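4.2 Opening the case and what is found there

It is tempting, when writing about the reuse of office computers, to hurry past the moment when the side panel comes away and go straight to the weights and the prices. We would like to linger there a little. Of the 1,918 desktop machines that passed through the Parska sorting hall during the study, nearly all were opened on a bench, laid on one side, and looked at before any part was taken out, and a great deal of what we learned about sorting we learned from that first look.

The older scheme, which we inherited from the Eide depot, asked the bench worker to record only three parts: the power supply, the memory and the drives. Everything else went down as "board and sundries." It was a kind and practical scheme, made for people with cold hands and a full pallet behind them, but it hid the differences between machines that look very much alike from outside. Our own sheet, the Demix form, has 13 lines - still short enough to fill in standing up - and gives a line each to the processor socket, the expansion slots and the cabling.
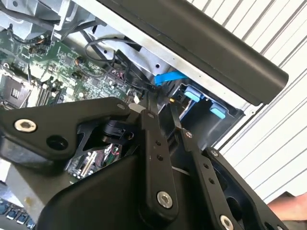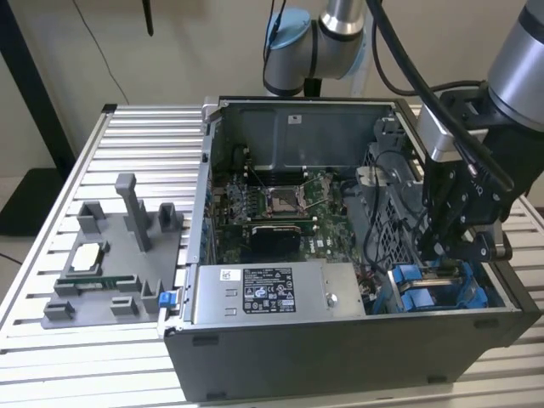
Figure 7. Inside an opened desktop case, with the green motherboard and its processor socket.

Cabling deserves a fuller word, as it was the line our readers at Veltivow doubted most. A cable seems a small thing to write down. Yet a bundle that crosses the board has to be lifted or unplugged before the memory can be reached comfortably, and the workers told us, patiently and more than once, that this was where their time went. After we added the line, we asked them to mark cables simply as "clear," "across" or "tied," and these three words proved easier to agree on than any measurement we had tried before.

The bays gave less trouble. Where drives sit in carriers with handles of a bright color, even a newcomer can find them at a glance, and we came to think well of whoever decided on such things. Plain metal brackets, held by screws on both sides, were slower to spot and slower to empty. We have kept the two kinds apart in the tables of Section 5, where about 700 machines with carriers are compared with the rest.

Category: Repair & Reuse > Working Papers

3 comments

benchrat: We still write "sundries" at our place. Going to show this to the boss.

oldtin: Is the form up anywhere? I'd like to try it on our December intake.

mossy_k: "Across" is every small case I have ever opened :)

Recent items
Labels that last: marking parts in a damp hall
Section 5: Time at the bench
Notes on storing used power supplies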